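Sat 4 April

Site visit to the Texier barn, first of two before the hire contract is signed. Main hall takes 200 standing but the fire plan caps seated dinners well below that once the stage is in. Top table will go along the north wall. Moved the bar to the lobby end on the drawing so the queue does not cross the kitchen door.

Power is the weak point. The hall has 3 circuits, one already feeding the cold store. Plollov want a dedicated supply for the band and will not share with the lighting. Asked them for load figures in writing. If they exceed what the board can give, we hire a generator and place it behind the hedge, cable run roughly 19 metres, ramped where it crosses the path.
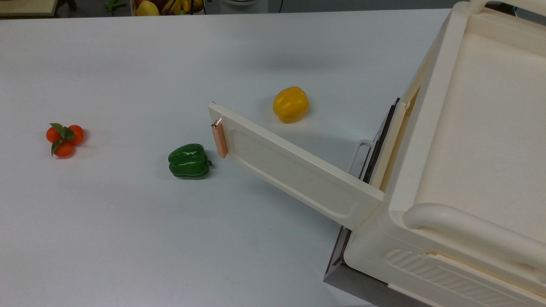 Toy oven and artificial produce on a white tabletop.

Molletti sent the revised catering quote. Staff hours now itemised, corkage still not. They have the meal at two courses plus cake, served from 5, which clashes with the speeches as the couple have them. Proposed speeches first, capped at half an hour. Bride's mother has yet to agree.

Timothée Lemaire rang at noon about the ceremony music. He needs a flat area for the quartet, four chairs without arms and shade if dry. Wet plan is the side room, doors open. He will send the running order by the end of the month.

Stisum confirmed the linen: ivory, floor length, delivered the day before and collected on the Monday. Deposit paid. Invoice filed under the wrong client, corrected.

Left to do: parking plan, second key for the side gate, table numbers. Bed at eleven.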